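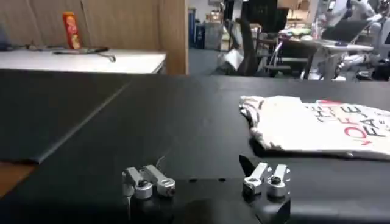 Why does a two-finger gripper drop a shirt it has only just picked up? In most cases the fingers have closed unevenly, so one pad takes the load and the cloth slides off the other.

Search this site Enter keywords Go

4 November 2018
By Mwangi Lukumay

This page covers the uneven-closing fault on linkage grippers used for cloth. We met it in October on the Tolden folding cell, where the arm would close, lift and carry on to the fold with nothing held. The controller logged no error. The same checks apply to any gripper with pivoted links and screwed joints.

Before you start

Stop the program, press the emergency stop and isolate the arm supply. Do not rely on a software pause – the fingers can still close under power if a queued command is released. Keep your hands clear of the links until the drive light is out.

Checking the links

Move each finger by hand through its full travel. Both should feel the same. If one is slack, look at the pivot screws first. A screw that has backed out lets the link tilt, and the pad then meets the cloth on its edge.

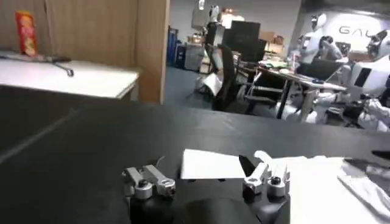 Pfister wrote in to say that on the Clorkness arm the screws were tight and the fault was in the cable, which pulled on one finger whenever the wrist turned past a certain angle. Check the cable run as well, with the wrist at both ends of its range.

Tighten each loose screw a little at a time, testing the movement between turns. A pivot that is too tight causes the same fault from the other side – the stiff finger lags and the free one pushes the cloth away.
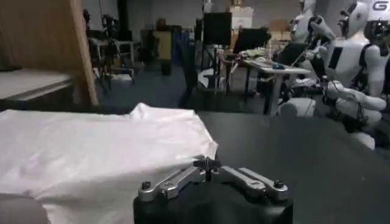
Once both fingers move freely, restore power and set the home position again. Run 10 open and close cycles with no cloth, at low speed, from outside the guarded area. Then run 46 picks with a single cotton shirt and write down every drop. We allow no more than 3. Above that, go back to the links.

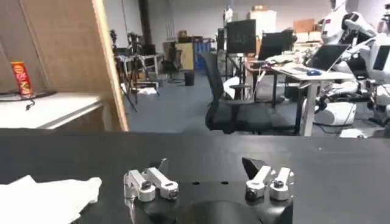
Gripper with the fingers open over the table.

Finally, turn on the grip check in the Plarance controller, with the wait set to 800 milliseconds. The arm will now stop if the fingers close fully with nothing between them. Leave this setting on after the repair.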